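Friday, late

Up at six because the recycling truck stops right under the window and the driver leaves it running. Could not get back to sleep. Made coffee, ate the last of the rye bread with butter, and read half of the lease letter again. The rent goes up in the fall. I knew that already, and reading it again did not change the number. Put it back under the phone book.

It has been hot all August and it was already sticky at seven. Took the early bus in to Altberg to get a start on Room 703 before the building warmed up. The elevator was out again and I took the stairs with two rolls of tape, the label maker and a bag of lunch. Had to stop on the fifth floor. I used to go up those stairs with boxes.

The job today was bins. I have been putting it off since spring. Over the years every bin in that room has turned into a place where people drop whatever is in their hand, and when you need one you have to tip it out onto a table first. I wanted every one of them emptied, wiped down, labeled on the short side and put back with only what belongs in it. I thought it would take the morning. I did the shelves by the door first, and those were all right, mostly paper goods and the spare extension cords. I rewound the cords. Whoever winds them around their elbow should stop, they come off the hook in one big knot.

Then the drawers under the counter. Found the good scissors, which I had given up on and replaced, so now there are two pairs. Found a tin of mints with a picture of a lighthouse on it and no mints. Found the receipt from Sheehan for the shelving, $274, folded up very small in a box of thumbtacks. I needed that receipt in March. I put it in the folder anyway, in case anyone ever asks.

Label maker ran out of tape partway through the word "adhesive." The spare cartridge was the clear kind with black letters, so from there on the labels do not match. I went ahead with it. It bothers me more than it should and I will probably redo them.

Lunch at the counter, cheese sandwich and a peach. The peach was not ripe. Washed my hands and went back to the bins, the gray ones this time. They are the ones that get used the most and it shows. The walls clean up fine with a damp rag but the floors are another matter, and the scratches are not going anywhere. I tried the paste cleaner and a soft brush on one of them and all I got was a cleaner set of scratches.

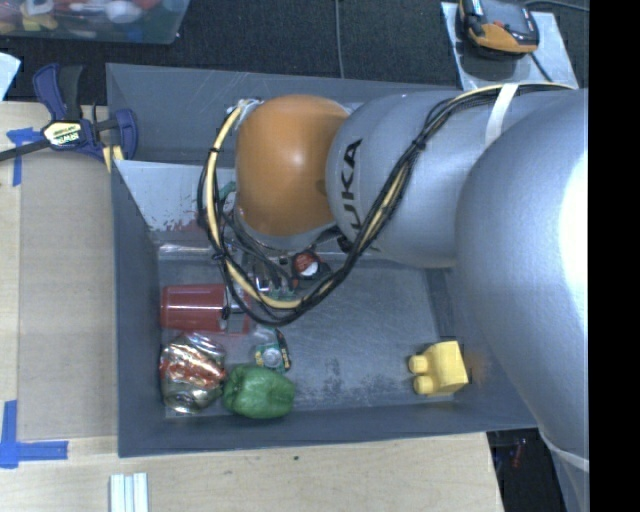

Photo: Room 703

The dark marks near the front wall of that gray one I am going to leave alone. I think it is wear and not dirt. I have decided that a bin is allowed to look used, as long as nothing sticks to it and nothing comes off on your hand.

The red cup was lying on its side against the left wall. I know those cups. There used to be a whole stack of them in the cupboard over the sink, from some party or other, and they have been wandering ever since. One had paper clips in it for most of a year. I have nothing against them, they are light, they stack, and you can drop one down the stairs with no harm done. But they should live in one place. I made a label that says CUPS, in the clear tape, and gave them the low shelf next to the paper towels.

Then there was the thin see-through thing with the red edge on the floor of the bin. I have been going back and forth about it all evening. It could be a lid, or a sleeve for something, or the front of a package. I wrote it down on my list as "clear, red edge" and under that I wrote "ask." My list has a lot of "ask" on it. I have a feeling it will have just as many next month.

What I want is a rule for the gray bins and I could not come up with a good one. Sorting by size does not work because then a cup ends up with a roll of tape. Sorting by material sounds sensible until you pick up something that is half plastic and half metal. Sorting by what it is for would be best, but a good share of the stuff is not for anything anymore, or it is for something that went out the door years ago. In the end I wrote three headings on the pad: keep here, keep somewhere else, and do not know. The third one filled up the page. I turned the page over.

Stopped at half past two and opened the windows on the courtyard side. They only go up as far as your hand. Sat on the step stool and drank a whole bottle of water. My back was fine but my knees were not – I should get one of those foam pads gardeners use. Wrote it on the back of my hand and then washed it off with the paste cleaner without thinking. Writing it here now: foam pad.

Called Brireo about new bins at three. They have the same size in the same gray, with lids extra. I asked about the lids because of dust. The price came to $71 for the ones I want, and delivery is on top of that. I said I would think about it. The man on the phone was polite and in no hurry, and told me the gray hides marks better than the white. I could have told him that. I do not think I will get the lids. A bin with a lid turns into a shelf, and then there is something sitting on the lid, and then you never open it.

Swept the floor last. There was a surprising amount under the counter, mostly dust and bits of tape backing, plus a 50-cent stamp that had never been used. I put it in my wallet. I ought to find out whether you can still mail anything with it if you add another one.

On the way home I got off a stop early and walked down to Ukar Street for bread. They were out of rye and I got the seeded one. It is all right, a little sweet. Also bought tomatoes, eggs and a box of the thick trash bags, for Monday or whenever I get to the back closet. The sidewalk by the bakery is torn up and you have to go around through the parking lot.

Supper was eggs and tomatoes in the small pan. Did the dishes right away for once. Then I got up and went through my own kitchen drawer, the one with the rubber bands, because after a day like this it is hard to look at it. Threw out the dead batteries (put them in the bag for the hardware store, not the trash), four takeout menus and a key that does not fit any door I have. Well, I threw the key out and then took it back out of the trash. It is on the windowsill.

My hands smell like the cleaner still. I have washed them with dish soap and with lemon and it is better but not gone.

Things left to do in 703: the top shelf, which I need the tall ladder for. The back closet. The labels that do not match. Find somebody who knows what the clear thing with the red edge is. Get the cups into one spot and see how long they stay there, I would guess a week.

Thunder now, off to the west, and no rain yet. Left the bedroom window open a crack and moved the chair out from under it. Going to read a few pages and turn the light off.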